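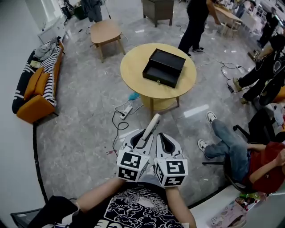
Misto opens its furnished living room in Lustham this December

I've been wanting to write this one for months! Misto is opening a furnished living room at our Lustham showroom, and you're all invited to come in, sit down and stay as long as you like.

We sell furniture for smallish homes, and I've always found it daft that people choose a sofa after perching on it for ten seconds. So we've given over 65 square metres to a proper room, with an orange sofa (striped blanket included, cushions too), a round light wooden table on splayed legs, a little side table and a dark brown cabinet that I'd happily take home myself. There's a box with a tiny brass knob as well, and I already know I'll be asked about it all day.

The round table is part of our new Eshun range, which comes in 3 sizes. The side tables belong to Undis, our range for narrow rooms and awkward corners, and both go on sale the morning we open. We had 1110 replies when we asked customers what they wanted from a showroom, and almost 65 per cent said more time and fewer price tags. Fair enough!

Doors open at 10am. Entry is free, children are welcome and you don't need to book. Press visits can be arranged through the Misto showroom desk in Lustham.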